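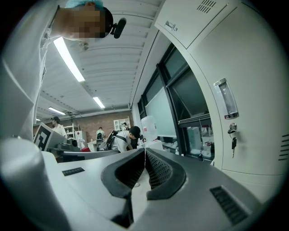
In a light blue hair cap at the Clarnau water laboratory in Ancombe.

Free well testing extended through fall

Households in the Clarnau district that get their water from a private well will be able to have it tested free of charge until the end of October. The program was due to close in June, but the district board voted Wednesday evening to keep it going after demand ran ahead of last year's.

The laboratory in Ancombe has taken in 1,252 samples so far, compared with 1,116 in all of last year. Most came from the farms and older homes north of the river, where there is no public water line and many wells were dug by hand before permits were required.

Of the samples tested this year, 125 were above the limit for nitrate. Another 208 showed coliform bacteria, which can get into a well through a cracked cap or a poor seal after heavy rain. Owners of those wells were called by phone and sent written instructions on what to do next.

"A bad result in April doesn't mean a bad well forever," said Elba Maldonado, who runs the testing program. "Often it's the cap. You replace it, you disinfect, you wait two weeks and you bring us another bottle."

Nitrate is harder to deal with. Boiling does not remove it and can make the level higher as water steams off. The district advises families with infants under six months to use bottled water for formula until a repeat test comes back under the limit. 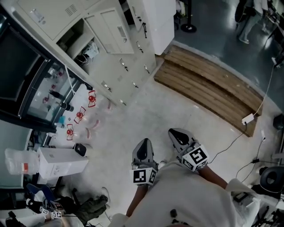 Results now take nine working days, up from six in the spring. Maldonado said the wait should get shorter once the summer rush is over, and that samples from homes with infants or pregnant women are moved to the front of the line.

The extension will be paid for out of the district's groundwater fund. Board members put off a decision on whether to help pay for new wells and filters, a request made by several residents of Cáceres Road, where the nitrate readings were among the highest. The question will come back to the board in September.

Sample bottles can be picked up at the Ancombe office, the Likix feed store and the Cáceres Road fire station. Bottles must be filled from a cold tap with the screen taken off, kept in a refrigerator and returned within 24 hours. Samples are accepted Monday through Thursday until 2 p.m. Bottles from outside stores will not be accepted.

Owners who had a well tested last year may bring in a new sample. Rental tenants can also take part but need the signature of the property owner on the form.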